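Notebook, pick cell 2, February

Cell was throwing grip faults again when I came in. Chidubem's note from last night says "recalibrated, fine now." I have read that sentence in this notebook before, so I started over from the bolts.

Finger screws first. Two on the right finger bracket took most of a quarter turn before they seated. The left side was tight. No thread locker on either of the loose ones that I could find, and the maintenance sheet has the thread locker box ticked. Cleaned both, put a drop of the blue on, torqued to the sheet value, paint pen across head and bracket so we can see next time if they walk. Left them to cure over lunch before running anything.

Fault log: 1643 close commands since the last service, and the faults are all in the tail end of it. That fits a screw backing out. It does not fit the Brenavier people's theory, that our supply voltage sags under load. I put the meter on the supply during repeated closes and saw nothing worth writing down. Ese wants to keep their theory alive until we have a longer trace. OK, but I'm not buying a new supply on the strength of an email.

Afternoon, bottles. Plain water bottles with the screw caps, same kind we always use, at the low force setting. I wanted the wrist view up while it held one, to look at the linkage under load.

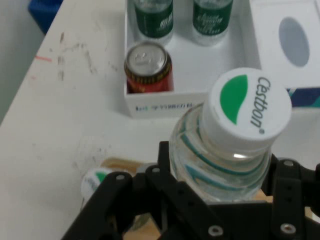
Play at the fingertips is down compared with this morning, by hand feel, which is a lousy instrument. Ese has the dial indicator over at the Hondham bench and I want it back before anyone writes "fixed" anywhere.

Ran closes at 100 percent force on the rubber block as well. No fault. Then dropped back to the low setting, and no fault there either. I don't trust an afternoon without faults, we had two of those last week.

Second job was the open position. The Irnau driver reports fully open by counting from the last homing, and if homing was done with a loose finger then the count is garbage. Rehomed with the arm parked high and away from everything. Procedure, for whoever does this next:

Arm to the raised pose, speed override low.
Close on nothing, wait for stall.
Open fully, read the count, write it down.
Do it 3 times. If the readings disagree, stop and go back to the screws.

Mine agreed. Then moved in over the table, still open, to check clearance to the tray before letting the planner have it.

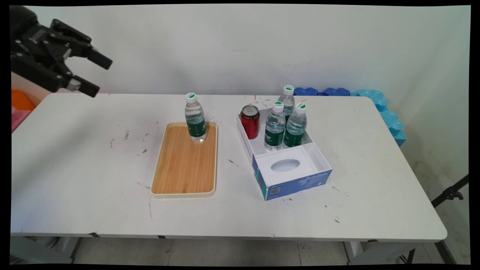 Clearance is okay on the approach from the back. I would still like the planner to come in higher. Chidubem says the extra height costs cycle time and he's right, but nobody is waiting on cycle time in this cell and I am tired of straightening fingers.

Pads: left them alone. The Akande catalog says to replace on a calendar schedule, and I'd like to see one worn pad before I pay for that. Will look again when the fingers are next off.

Also, the table top needs a wipe down.

Open items:
Indicator back from Hondham, measure play both fingers.
Longer supply trace (Ese).
Find out who ticks the thread locker box.
Check paint marks first thing tomorrow, before power on.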